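3.2 Collecting the demonstrations

I'll be upfront that I started this study as a firm believer in hand guiding. You take hold of the arm, you push it where it ought to go, and the joint angles get written down while you do it. Lovely and simple! Then Zuweira Fiadzo joined me for the pilot in May, and she was so much better with the remote handset than I was with my bare hands that we decided to record both and compare them properly.

We collected 384 demonstrations in all, half by hand guiding and half by remote control, on the bench at Kirkadlow. Every one was a plain pick: start above the table, come down, close on the object, lift it and hold. The remote sessions used the Hitico handset with its stock button layout, and both kinds of session were logged through Budent at 10 readings a second (we tried going faster and only got bigger files). Anyone teaching the arm had 42 practice picks first, none of which count towards the total. Figure 4 shows the approach stage of a pick, from the wrist camera.
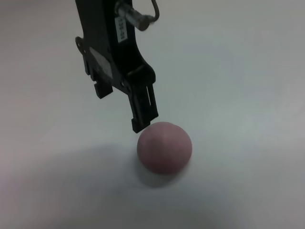
Figure 4. Approach to the ball, fingers open.

Approach was where the two ways of teaching came apart, and I hadn't expected that at all. I'd assumed the trouble would be in the closing, so I spent weeks fussing over grip force and hardly looked at the bit before it. Have a look at how near the tip of the longer finger is to the upper left of the ball in Figure 4, with the gripper still open. From that sort of position a person on the handset tends to stop, nudge sideways, stop again and only then go down. A person with both hands on the arm does the whole thing in one sweep and fixes the line as they go. The sweeps look far nicer when you play them back, but the little stops turned out to be very handy for us, as they gave the learner a clear place to split "get over it" from "go and grab it".

We marked that split by hand for every demonstration, following the rule in Khosravi: the approach ends at the last sideways movement before the fingers begin to close. For the remote picks this was quick work. For the hand-guided ones it was a right pain — Zuweira and I marked them separately, disagreed more than I'd like, and went back over the awkward ones together with a pot of tea. Where we still couldn't agree we kept her mark, as she had done more of the teaching and had a better feel for what the hands were up to.

Each policy was then trained for 900 passes over its own half of the data, with the same settings on both sides. I didn't tune them separately, tempting as it was. The mixed set, with both halves thrown in together, is dealt with in Section 3.4.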